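Company News | Automation and Work

Omier brings staff into the planning of automated packing at Parisi

Omier, which packs mixed orders of toiletries and small household goods, has announced that the first stage of its Kutari programme will begin in May at its Parisi site. The programme will introduce robot arms to one part of the packing operation. Before any arm is installed, employees will use hand-held grippers to record how the work is done.

All 40 members of the Parisi packing team have been offered training with the equipment. Participation is optional and takes place in paid hours. Staff work with one gripper in each hand, picking up goods and placing them in an open box as they would for a customer order. The recordings will be used by Pimano, the company's automation partner, to prepare the robot arms for goods of different shapes and packaging.

Small personal-care items were chosen for the first stage. They make up a large share of the orders packed at Parisi and are among the goods that staff find most tiring to handle over a full shift. Soft bags, smooth tubes and hair clips each need a different grip, and the order in which they go into a box affects how well they travel.

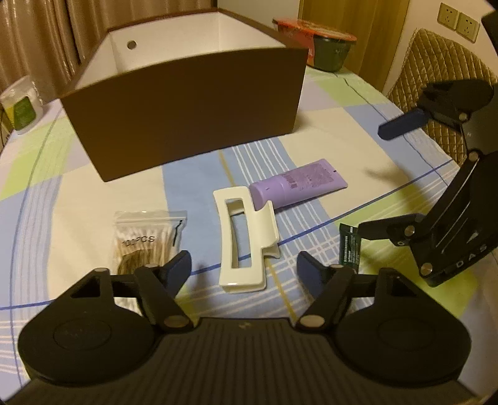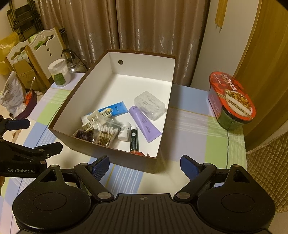 Hand-held grippers in use with a box and personal-care items, including cotton swabs and a lavender squeeze tube.

The company has set a target of 600 recorded packing runs before the first arm is tested. During practice sessions, employees completed 689 runs, which were used for training only and do not count towards the target. Comments made by staff in those sessions have led to two changes in the working plan: recording periods have been shortened, and employees may now choose the order in which they pack the goods.

"Our packers make a great many small decisions in the course of a shift, and very few of them have ever been written down," said Amparo Requena, Head of Operations at Omier. "They know which bag will slip and which tube should go in last. We want that knowledge to shape the system from the start, and we want the people who hold it to have a proper say in how the system is used."

Omier has confirmed that there will be no compulsory redundancies at Parisi as a result of the first stage. Once the arms are in service, employees in the affected area will move between checking finished boxes, dealing with unusual orders and supervising the equipment. Rates of pay will be protected during the change, and those who take on supervisory duties will be paid at a higher grade.

Recordings will not be used to measure individual speed or performance. Staff may withdraw from the sessions at any time and return to their normal duties.

A meeting for Parisi employees will be held on Thursday in the site canteen, with a second session for the evening shift. Representatives of Omier and Pimano will attend both. Written questions may be handed to shift managers beforehand.

Media enquiries should be addressed to the Omier press office.

14 shares | 2 comments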